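Yearling bull weights: what the scale needs before the number counts
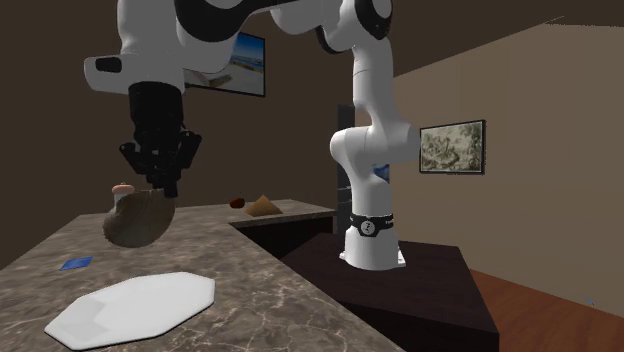 Robot arm with a black gripper above a marble countertop (computer rendering).

The yearling weigh window at Kinnear opens in March, and members with bulls in the Prerberg test group should have their paperwork in order before the first draft goes through the chute. Last year a fair share of the weights sent in could not be used for contemporary group comparison. The scales were fine in nearly every case. The records that came with them had gaps.

A yearling weight is only useful against other animals raised the same way. A bull weighing 1038 pounds at test end may be the best in a group fed on grass and a light supplement, or below the middle in a group pushed on a hot ration. The weight itself does not say which. The group code does, and the group code is where most of the errors came in.

Group codes

Assign a new code whenever management changes for part of the group. Common causes are:

- bulls pulled out for treatment and kept in a separate pen
- show prospects on a different ration
- late calves held back from weaning and added later
- bulls moved to leased ground

A bull that spent two weeks in a sick pen and came back to the same feed bunk belongs in his own code if his ration changed during that time. If he stayed on the group ration and was only doctored, leave him where he is and note the treatment. Breeders tend to leave a sick bull in the main code so he will not end up in a group of one. The effect is to raise the ratios of every other bull in the pen by a small amount, and the evaluation has no way to correct for it.

Single-animal groups contribute nothing to the weight comparison. The pedigree and any genomic data still count, so the bull is not lost to the evaluation.

Age window

Weights have to fall inside the age window printed on the worksheet. Weigh the whole group on one day. Where the spread in birth dates is more than 60 days, the youngest calves will usually fall outside the window at one end or the oldest at the other. Split the group by age and weigh twice, using two codes. Do not weigh the young end late and enter it under the first date. The adjustment formula uses days of age, and a false date carries straight through to the adjusted figure.

Shrink and fill

Pick one method and hold to it for every bull in the code. Either weigh straight off feed at the same hour each morning, or hold the group off feed and water overnight. Kinnear weighs off feed at 7 a.m. and will do so again. Bulls brought in by trailer should be unloaded the day before. A bull weighed off the truck next to a bull weighed off the bunk can show a difference that is mostly gut contents, and the larger the bull, the larger the error.

Scale check

The platform at Kinnear was serviced over the winter and a load cell was replaced. It will be checked with test weights before the first draft and again after every 10 head. It will be zeroed whenever manure builds up on the deck. Members weighing at home should do the same and write the check readings on the back of the sheet. A hanging bar scale is acceptable if it is level. Tape weights are not accepted for bulls.

Hip height and scrotal measurement

Both are taken on the same pass through the chute. Hip height is read directly over the hooks with the bull standing square on a hard surface. If he will not stand, release him and bring him back at the end of the draft. Scrotal circumference is taken at the widest point with the tape snug and both testicles fully down. Cold mornings give low readings, so this measurement may be put off until later in the morning while the weights go ahead. Record the date for each trait if they are split.

Ultrasound

Carcass scanning will follow at the same site. Clip hair to half an inch or less over the 12th and 13th ribs and over the rump. Bulls that come in with long or dirty hair go to the back of the line. Scan data uses the same group code as the yearling weight, so a mistake in one will be repeated in the other. Gain on test is not required for scanning, but a scan weight is, and it must be taken within the period given on the scan sheet.

Last year's group

The Prerberg group finished with 102 bulls on record. The Flalatach pen, on the higher roughage ration, was reported under its own code and will be again. Over 60 of the bulls had complete sets of weight, height, scrotal and scan data. The rest were missing at least one item, most often the birth weight of the bull himself. A birth weight cannot be added from memory. If it was not taken within a day of calving, leave the box blank.

One of the bulls entered by the Ivo herd was listed twice under two tattoos, and both entries were held until the tattoo was read again under a light. Please check ears before loading. Clean the wax out with alcohol and read the tattoo against the registration paper, not the ear tag. Tags get lost and replaced.

Sending in sheets

Paper sheets go to Iona Kerr at the Kinnear office. Spreadsheets are fine if the column order matches the blank form; please do not merge cells or put notes in the weight column. Report every animal in the group, including culls. A set of records with the bottom end left off makes the remaining bulls look closer to average than they are, and their ratios drop as a result. For bulls that died or were sold before test end, enter the disposal code and leave the weight blank.

Corrections can be made until the sheets are submitted for processing. After that they wait for the next run.

Recent items
Reading a ratio in a small contemporary group
Mineral program for bulls coming off test
Breeding soundness exams: booking chute time
Flalatach pen ration, winter update
Tattoo pliers and ink: what holds up

This site uses cookies to remember your settings. By continuing to browse you accept their use.
Get the newsletter by email. Enter your address to subscribe. You can unsubscribe at any time.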